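Momel backs voluntary code for hand-held gripper work

20 May 2022

Momel has put its name to a voluntary code of practice for people who record handling tasks with hand-held grippers. Whether it changes much is another matter.

The code runs to 32 pages and has 7 rules. Sessions should stop after 20 minutes for a break, faces should be blurred before footage is shared, and cables should be kept clear of walkways. Nothing in it says who checks.

"It's a sensible list, but a list is all it is," said Jamila Weerakoon, a safety adviser at Kadrić. She wants outside inspections, which the draft had and the final text does not.

Olga Zúñiga of Momel said over 240 comments were read before the wording was settled. She would not say how many led to a change — or when the first review is due, beyond "not before December."

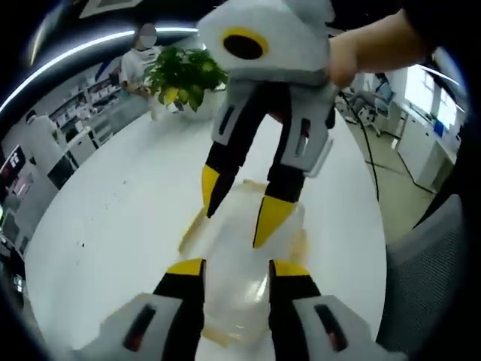
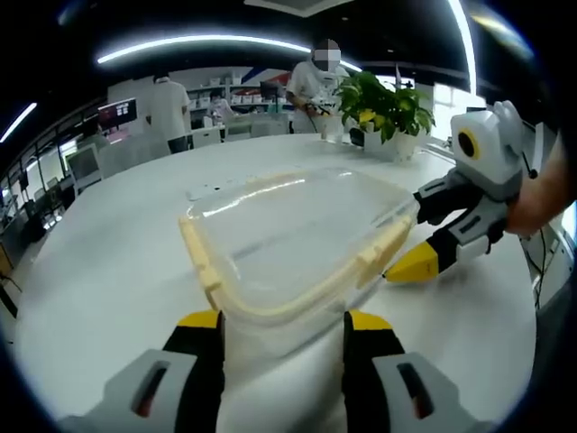 Two hand-held grippers at work around a clear plastic container on a white table.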